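Home | Courses | Projects | Reports | Contact

Energy Use and Reuse of Retired Office Desktops
Student project report
Posted Aug 20, 2024 by Jurić

1. Background

Office desktops are usually replaced on a fixed schedule, whatever their condition. Kasinstead replaces its teaching machines every fifth year and sends the old ones to a recycler. This project asked whether a retired desktop can be kept in light service at an acceptable energy cost, and which parts decide the answer.

Two uses were considered. The first is a shared file store that runs all day and is mostly idle. The second is a word processing station that is switched off at night. Idle power matters most in the first case. In the second, the condition of the storage drive and the fan matters more than power draw.

2. Method

A group of 12 retired desktops was taken from the replacement list. Each machine was given a number, and its memory size, drive type and power supply rating were entered in a spreadsheet. Machines that did not start were kept in the group and recorded as failed, so that the results would not favor the better units.

Power was read at the wall with a Doso plug-in meter. Readings were taken at idle, under a fixed processor load, and in sleep mode. Each reading was held for 600 seconds and the mean value was used. Monitors were powered from a separate outlet and are not included.

Drives were checked with the Rimico disk utility, which reports hours of use and the number of reallocated sectors. A drive with any reallocated sectors was marked for replacement. Dust was removed from the fans and vents before the load test – an early trial showed that a blocked vent raised fan speed and spoiled the comparison.

The ridged side panel and the slotted rail along the edge of a Dell chassis:

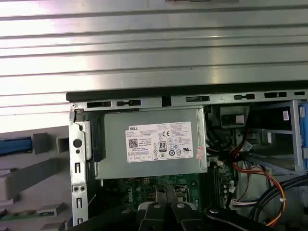

3. Results

Ten machines started and completed all tests. One failed at power-on and one stopped during the load test. Both faults were traced to the power supply, and no attempt was made at repair.

Idle draw varied more between models than between machines of the same model. Units with a solid state drive drew slightly less at idle than units with a spinning disk, but the power supply had the larger effect. Supplies rated well above the needs of the machine were less efficient at low load.

For the file store, the median machine would use 571 kWh over the planned service period. A limit of 1,000 kWh had been set at the start, and every working machine fell below it. Sleep mode made little difference to this use because the store is expected to answer requests at any hour.

For the word processing station, energy use was low in all cases. The main cost was replacement of worn drives.

A long metal rail with thin cables lying beyond it: 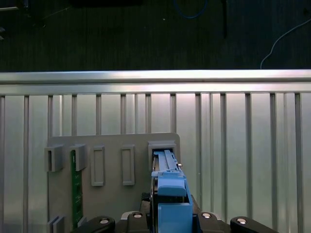 Kasinstead, September

Additional note on limits. The sample was small and came from a single site, so the figures should not be applied to other fleets without new readings. The meter was not calibrated against a reference – errors at very low loads, such as sleep mode, may be larger than those at idle. Energy used in making a new computer was left out, and including it would probably favor reuse. A second round of idle readings is planned with smaller power supplies fitted to the same machines.

Last updated: September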